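29 October 2018

Hard water trial, Jestcombe supply against Gakham supply. Continuing from the April notes.

Filled both kettles to the 900 ml line and boiled each one 3 times, emptying between boils. Scale on the Jestcombe element after the third boil was a thin grey film that wiped off with a dry cloth. Gakham left nothing I could find by eye or with a fingernail. Titrated both samples afterwards. Jestcombe came out at 212 mg per litre as calcium carbonate. Gakham end point was poor and I have not written a figure down for it. The indicator bottle is old – order more before repeating.

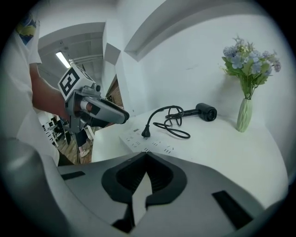

Heidrun Bühler wants the descaling step done with citric acid only, so the vinegar run is dropped. Her point is that the vinegar strength varies from bottle to bottle and we never checked it. Agreed. The earlier vinegar results stay in the April pages, marked as not comparable.

Fiore jug filter: ran Jestcombe water through a new cartridge, discarded the first two jugs as the leaflet says, titrated the third. Hardness down, pH down as well. Did not expect the pH to move that far and will check the meter against fresh buffer before believing it. The storage cap had dried out again. Whoever uses it last, please put the solution back in.

Nasport cartridge not started. The housing thread is a different size from the Fiore one and needs an adaptor.

Stirrer set to 3000 by mistake for the first Gakham titration, which threw liquid up the side of the flask. Rinsed down and carried on, but that is probably the reason for the poor end point. Repeat from a fresh sample.

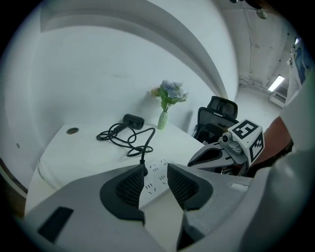
Does the sample need to be cooled before titrating? Let it come down to room temperature with the lid on, then swirl and take the portion from the middle of the flask.

Still to do:
Repeat Gakham titration, slow stir
Buffer check on pH meter
Weigh out citric acid for both kettles
Adaptor for Nasport housing
Label the spare sample bottles – two have lost theirs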